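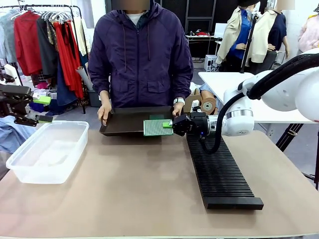 The right gripper with a circuit board at the tray, long black rack in front.

Every vendor page I read before we started said the same thing about parallel grippers: two flat fingers, simple, strong, good enough for electronics. I have my doubts about "good enough."

We're comparing two sets of fingers on the same pair of arms. The first came with the Raltholm kit. The second is from Pichon and costs 900 more, which is a lot of money for something you bolt on with a hex key. Hervé thinks the Pichon pair is clearly better. I think Hervé likes new parts.

Flat boards are a nasty test. The fingers can only bite at one end, so all the weight hangs off the other, and any tilt in the wrist shows up at the far corner. The block at the clamped end gives the fingers something to close on. Fine, but then what are we testing, the gripper or the block? A bare board edge is what I care about, and I haven't seen a brochure yet that shows one.

The slots in the rack are less forgiving than the tray, which takes a board lying flat. Wahyudi wants 24 runs with each set before anyone gives an opinion. I gave mine after 3. The stock fingers felt no worse to me, and I would keep the money until somebody shows me a number that says otherwise.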